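Home | Crafts | Textiles | Knitting

Stranded knitting

Stranded knitting is a way of working two or more colors of yarn into the same row, with the color not in use carried loosely along the back until its turn comes round again. The result is a warm, double-thick fabric, and it has long been a favorite for hats, mittens and the yokes of sweaters - anywhere, really, that a cold wind likes to get in. In Sullent, the knitter Patricio Daza charted 200 border patterns gathered from local families.
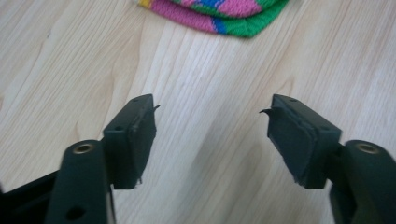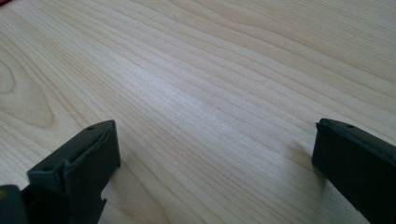

Why are the strands at the back kept loose?
Tight strands pull the stitches together, so the fabric puckers and loses its stretch.

Older Plosmont mittens usually keep to two colors in a row, though the shades may change many times before the cuff.

Last updated: May
Shares 400 | Comments 12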